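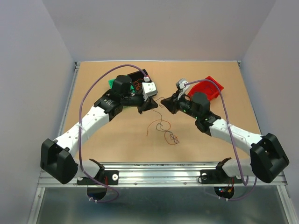
I have been putting off the budget for the second bench since August, mainly on the grounds that the first one was still teaching me what it ought to have cost. It is now 3rd April, the form is due, and I have run out of excuses. What follows is mostly the notes I made for the form, put into sentences.

The existing bench has two arms on a common rail, inside an enclosure, and its job is sorting and handling wires. Loose wire is awkward stuff to plan for. It has no fixed shape, it gets under things, and a thin strand on a brown board is hard to pick out. When I wrote the first budget I treated the arms as the project and everything else as sundries. The arms came in on quote. The sundries did not.

The total for sundries on the original sheet was 700. I overspent that before the second arm was bolted down. The main items were the aluminium profile, which I bought twice after getting the first length wrong, the mounting plates, and the sensor modules on top of the grippers. Each of those modules needs its own cable back to the cabinet, and the cable has to be long enough to let the arm go through its full reach without pulling. I measured with the arms folded. Do not measure with the arms folded.

So, the first change for bench two is cable. I am allowing for one long run per arm plus one spare per arm, all the same length, all purple as before so that I can tell them from power at a glance. Zip ties are still the fixing. I looked at proper clip-on cable guides from Sundach and they are nicely made, but they add width at the link and I am not convinced they leave enough clearance when both arms bend in towards the middle. A tie on the long link, with a generous loop behind the wrist, does the same work. It needs looking at every so often. I can live with that.

Second, the fingers. We run black pointed ones on both sides, and they are consumables, whatever the supplier's sheet says. On the first budget they were listed as part of the gripper. On this one they have their own line, with 20 sets for the year. Joni Vainio thinks that is too many. He may be right, but the carriage charge is the same for two sets or for 20 and I would like to stop paying it.

Third, the enclosure. I asked Costley and Stokel for prices on the same drawing. Costley were cheaper on the frame and dearer on the panels. Stokel quoted for the whole thing fitted, at a little under 3000, and wanted to know what colour. I had not thought of colour as a decision the first time round. Pale, matt walls are worth specifying, though, as the light stays even and the camera settings can be left alone between morning and evening. I have asked for the same pale lavender-grey. Glossy white was offered at no extra cost and I said no.

The work board is a smaller matter that took up a silly amount of time. The tan surface is kind to fingers that come down a bit too far, and wires do not skate about on it as they do on bare metal. Against that, brown wire on a tan board is poor contrast. Meron Seyoum has suggested a dark board for the second bench, so that between the two we would cover both cases. That seems sensible and I have priced it as an option, 213 for the board cut to size with the metal edging. If something has to go, it will be that, and we will have two tan ones.

Containers I am not going to budget for. We use whatever small trays and boxes are to hand, and having them in different colours is useful in itself.

Then the part I got most wrong, which was time. The Yimer controller took two days to wire and nearly three weeks to behave. None of that was on the sheet. For bench two I have put in a block of days for setting up and a second, shorter block a month later for going back over it all: bolts on the rail, connectors under the base joints, ties, the lot. Finance will query the second block. They queried the first bench's spare actuator as well, and it was used.

Still open:

Whether to buy the second pair of arms now or wait for the next price list. The present quote holds for another six weeks.

Whether one cabinet can feed both benches. On paper there is enough supply current. I would like to measure it with all four arms moving before I commit, and I cannot do that with two arms.

Where it goes. The bay next to the window is free, but see above regarding light.

I will send the form in with the dark board included and the arms at the current price, and put the revised sheet up when it comes back.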